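Imprimir | Enviar por correo

La bandeja negra de Casesholm, después de medio año en casa

Opinión de Martti Kinnunen

Llevaba tiempo queriendo escribir sobre esta bandeja, y ya que entra en casa medio vecindario por estas fechas y todos acaban preguntándome dónde la compré, aprovecho una tarde tranquila para contarlo con calma. La conseguí en junio, en la tienda de Gronow, por 107 coronas, después de darle muchas más vueltas de las que merece una bandeja (mi mujer, Iwona, diría que fueron semanas, y no le falta razón).

En casa comemos sopa casi todo el año. Sopa de verdad, de la que se lleva a la mesa en una olla grande y se reparte, y para eso hacen falta cucharas hondas y un sitio donde dejarlas. Antes las poníamos en un plato llano y siempre había alguna que se escurría hacia el mantel. La bandeja tiene el borde levantado y las esquinas redondeadas, y con eso ya se ha ganado mi cariño. Las cucharas blancas sobre el fondo oscuro quedan preciosas, además, y con el mantel verde claro que nos regaló mi suegra hacen un conjunto alegre sin necesidad de poner flores ni velas.

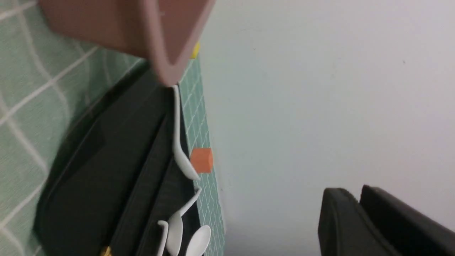 El tamaño y el acabado

Es una bandeja rectangular, grande para nuestra mesa de diario y perfecta para la del comedor. Caben cucharas para los cuatro y los palillos, todo a la vista, y cada uno coge lo suyo. Un mango largo puede asomar un poco por encima del borde si se deja en diagonal; a mí no me molesta, incluso se agarra mejor, pero si es usted de los que lo quieren todo alineado le tocará colocar las piezas con algo de paciencia.

El acabado tiene un brillo suave en los cantos, y el fondo es más mate, con unas líneas en relieve muy discretas que van a lo largo. Me gustan mucho esas líneas – le dan un aire de cosa bien hecha –, aunque tengo que confesar que las migas también les han tomado afición. Con un paño húmedo y un cepillito de cerdas blandas se va todo en un momento. Lo que no perdona este color es el polvo: si la deja dos días en el aparador, se nota. Y las huellas de los dedos, sobre todo si en casa hay niños que vienen de comer mandarinas.

La he lavado a mano desde el primer día. Mi amigo Onni Rautiainen, que compró la misma, la mete en el lavavajillas sin ningún remordimiento y dice que sigue igual, así que cada cual decida. Yo prefiero mimarla un poco.

Comparada con la que teníamos

Veníamos de una Stornberg más pequeña, de asas altas, muy cómoda para llevar el café al jardín y bastante incómoda para cualquier otra cosa. La de Casesholm no tiene ese punto de transporte, y cargada con tazones me da respeto cruzar con ella el pasillo. Para estar en el centro de la mesa, en cambio, la prefiero con diferencia. La Stornberg se la quedó mi cuñado y todos contentos. 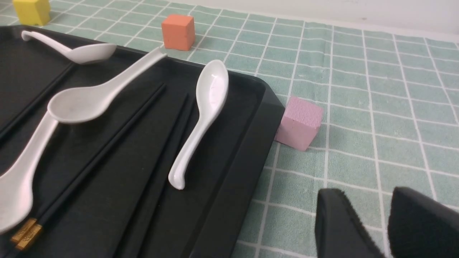

Las cucharas hondas y los palillos de remate dorado, sobre la bandeja negra.

Los palillos con los extremos dorados son de otro juego, de la casa Alline, y los menciono porque también me han preguntado por ellos. Combinan de maravilla con el negro, pero sobre ese fondo se pierden un poco de vista y lo que se ve primero es el dorado. A Iwona le encanta el efecto; a mí me gustaría que la bandeja existiera en un tono más claro.

¿La volvería a comprar? Sí, y seguramente compraría 2, una para la mesa y otra para dejar en la cocina con el aceite y la sal. En Gronow me dijeron que la tienen todo el año. Si va a usarla para servir de pie, de habitación en habitación, mire antes alguna con asas. Para sopas, fideos y cenas largas con gente querida, no le pongo más pega que el polvo.

2002-12-24

Imprimir | Enviar por correo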